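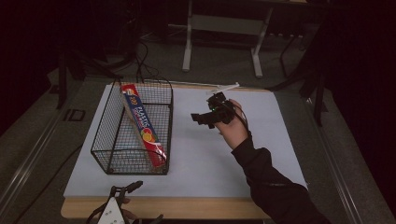

Frequently Asked Questions: Pantry Baskets and Wraps

Home | Residents | Shared Kitchens | Forms | Contact

Posted March by the Huviren Housing Office

Which items belong in the wire mesh baskets?
Plastic wrap, foil, parchment paper and food bags, all in their original boxes. Opened food may not be stored in a basket.

My box of plastic wrap is longer than the basket. May I still use it?
Yes. A long box may be set in at a slant, with one end raised toward the far side. Please turn the printed side up so that other residents can read it.

How many baskets does each kitchen receive?
Kitchens at Prurbridge receive 2 baskets. Kitchens at Mendonik receive 3 — the third is reserved for baking supplies.

May baskets be washed?
Baskets should be washed by hand in warm water and dried fully before they are returned to the shelf. Do not use steel wool on the rim.

Who replaces empty boxes?
The resident who finishes a roll should discard the box and enter the item on the supply sheet. Requests received before noon are filled the same day from the Bansal storeroom.

Contact: Huviren Housing Office, Room 80 | © Huviren Housing Office | Back to top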